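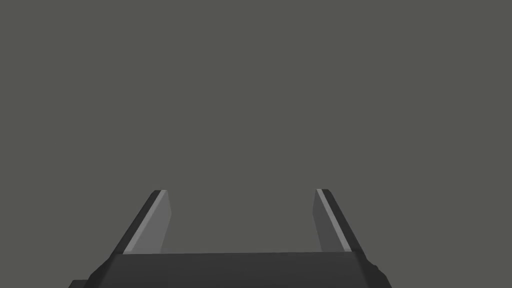 The fortnightly check on the Boron cell was completed on Thursday, and as several readers have written to ask how the simulated half of that work is carried out, the procedure is set out in this post. The cell itself will be familiar from earlier entries. It is maintained in two forms: the physical station, which sorts small castings for Drultatau, and a simulated copy, in which every change to the gripper is tried before it is released to the floor.

The simulated copy needs looking after in its own right. Finger lengths are altered, pads are replaced with thicker ones, a mounting plate is turned over, and within a month or so the model no longer agrees with the machine. Last June this led to a run of 25 failed picks on the station, all of which had passed in simulation. The cause was an old finger file that had been left in the Skallico library after the new one was issued. Since then the model has been checked on the same day as the machine, and both results are entered on one sheet.

The check begins with an empty world. Parts, trays and the table are unloaded, and only the gripper is kept. This removes most sources of doubt, and it also makes the programme start in a reasonable time on the older of our workstations. The wrist view is then opened and the fingers are sent to their full opening. At this stage the following are confirmed:

Both fingers are present and belong to the current revision.
The tips finish level with one another when seen from behind.
The palm lies along the bottom of the view and does not hide the gap.
Nothing has been left in the world from the previous job.
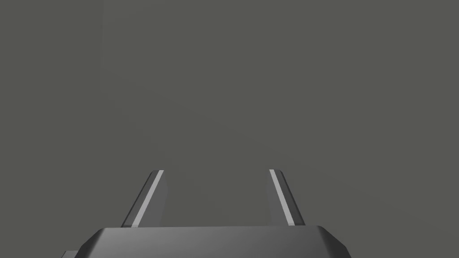

Wrist view in the empty world, fingers open.

Once the view has been accepted, the fingers are cycled 60 times at working speed and the commanded opening is compared with the reported one. The permitted difference is 2 per cent. Our own result on Thursday was well inside that figure, although the first few cycles were slower than the rest, as they have been since the Qin controller settings were imported. I have not found the reason. It has no effect on the picks, and it has been noted on the sheet for the next review.

The physical gripper is then given the corresponding treatment. The air is isolated, the fingers are wiped down with a dry cloth, the pad screws are tested with the torque driver, and the opening is measured with calipers at the tip and again at the root. Both measurements matter — a worn slide will often show a good figure at the root and a poor one at the tip. Should the calipers and the model disagree, the model is corrected first and the check is repeated from the empty world.

Job 1429, the change to the longer pads, remains open. The pads have been delivered but not fitted, and the model must not be altered until they are. A second copy of the finger file has been prepared under a separate name and is to stay out of the shared library until the fitting has been signed off.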